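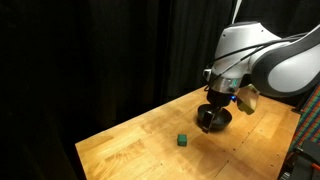 Tove Steinarsdóttir thinks we've all been teaching arms to pick things up in the wrong order, and she told me so before I'd even gotten my coat off. Practice the easy stuff first and the hard stuff later, she said, and you end up with a robot that's great at easy stuff. Fair enough! I came to the Ouali lab to hear about the paper her group put online last week, and that turned out to be the short version of it.

The longer version goes like this. When people train an arm by example, a person guides it through a task over and over, and a program learns to copy the moves. The usual recipe is to collect as many full runs as you can get. The Ouali group had 700 of those for their tabletop tasks (bowls, cubes, picking one up, putting one in the other, that kind of thing), and the arm was fine until something went a little bit off. A grip that landed too high on the rim of a bowl, say, and the program had no idea what to do next, since the person guiding it had hardly ever made that mistake.

So they went and made the mistakes on purpose. They added 100 short clips that start in the middle of trouble - a bad angle, a bowl that's been nudged, a finger on the wrong side of the rim - and show only the few seconds it takes to get back on track. Then they trained the same program again with those mixed in. They call the method Ukberg, after the street the lab used to be on, and I've been told there is no deeper meaning to look for.

I like this one because the test is so plain. They ran 1,000 tries with each version, same arm, same table, same bowls. The version with the rescue clips finished the job more often, and the gap was biggest with the shallow bowls, which are a pain because there isn't much rim to hold on to. On the cubes alone the two versions came out about even. The paper says so right on the first page, and I wish more papers did that.

There's a catch, or a couple of them. Somebody has to decide what counts as trouble, and for now that's a person sitting down and thinking up ways to mess up. The group tried letting the program pick its own bad moments and got a lot of clips of the arm hovering over nothing much. They also haven't gone past one kind of gripper. A team over in Enesham has asked for the clips so they can try them with a suction cup, and I'd love to see how that goes, because a suction cup gets into a completely different kind of mess.

I asked how long it takes to record a rescue clip and the answer was 15 seconds, if you don't count the arguing. Setting up the bowl just wrong enough is the slow part. Too wrong and there's no saving it, so the clip is no use to anyone. Not wrong enough and you've recorded another normal run.

The clips and the training code are up on the Zunden site, free to download, with a note on which runs were left out and why. The group plans to add drawers and lids next, and a second paper is due in November. I've already asked for an early look at the lids part - I lose that fight in my own kitchen most days, so I'm taking notes.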